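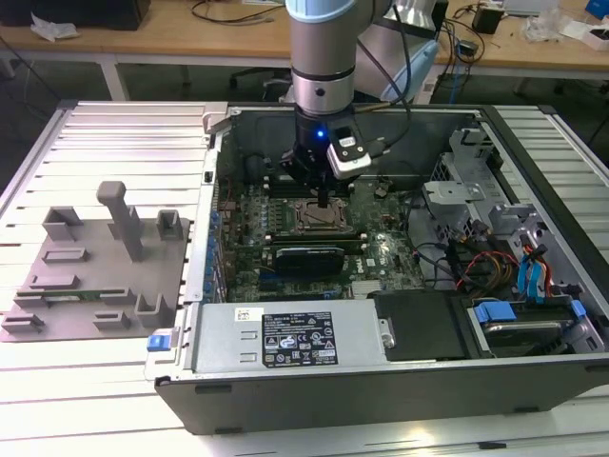
Desktop tower with the side panel off and the processor socket exposed.

Magazine > Features > Hardware > Second Life

The office desktop after the office

Colton Charbonneau
12/10/2018

When Hawthorne closed its regional office in Trultcombe in January, it had 3000 desktop computers on its books. Of these, 2635 were judged fit to be used again. The rest went for materials recovery. Most of the machines that passed were bought by Bernness, a refurbishing firm that supplies schools and small businesses, and their progress through its works shows how the trade in used office computers is carried on.

The first stage is paperwork. Each tower is matched to an asset number, and its drive is wiped and the wipe is logged against that number. A drive that cannot complete the wipe is shredded. In the Hawthorne batch 251 drives were shredded, mostly older mechanical units with failing sectors. A shredded drive does not condemn the computer it came from, and a replacement is fitted later if the remaining parts test well.

Testing follows. The tower is run under load while the processor temperature is recorded. A steep climb in the first minute usually points to old thermal paste or a blocked heatsink. Both faults are cheap to put right. Dust is removed with dry air, the old paste is cleaned off with alcohol, and a thin new layer is applied before the cooler goes back on.

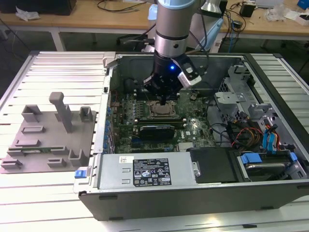
Does a used processor wear out?

A processor kept within its rated temperature will normally outlast the fans, drives and power supply around it, so age alone is a poor reason to replace one.

Memory is treated with more suspicion. Modules are tested overnight, and any that return an error are scrapped without a second test. Buyers often ask for more memory than the machine first had, and this is the most common upgrade that Bernness sells. Modules should be fitted in matched pairs where the board supports it.
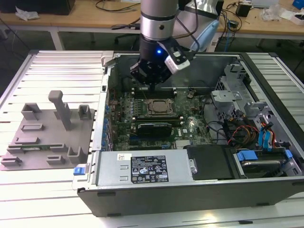 Graphics cards raise the question of power. Office towers were commonly sold with modest supplies, and a card that draws more than the supply can give will cause restarts that look like software faults. Space matters as well. With a card seated horizontally below the processor socket, as in the tower shown, the buyer should check how many of the expansion slots remain clear before ordering anything else. The blue parts in a column along the rear make the slot positions easy to find. Length should be measured inside the case and compared with the maker's drawing.

The price of a finished machine depends chiefly on processor generation. Bernness quotes 46 minutes of bench labour for a standard tower, and below a certain age that labour costs more than the sale will return. Older units are therefore broken for parts.
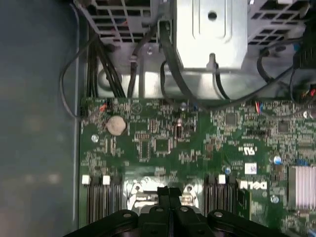

Standard parts make this work economic. A supply or a drive in a common size can be moved from one case to another, while an unusual connector ties a good part to a single model. Large makers have used both approaches over the years. A Dell board such as this one, with the drive and power hardware grouped at one end of the case, should be checked for its connector types before a replacement supply is ordered. The part number on the old supply is the safest guide, and adaptors should be regarded as a last resort.

Bernness has since sold nearly all of the Hawthorne stock. The largest single order went to the Flikimville schools service, which asked for identical models throughout so that one disk image would serve every classroom. Towers left over from that order are being held as spares.

Related features
Reading a power supply label
Thermal paste: how much and how often
What a drive wipe certificate should say
Buying memory second-hand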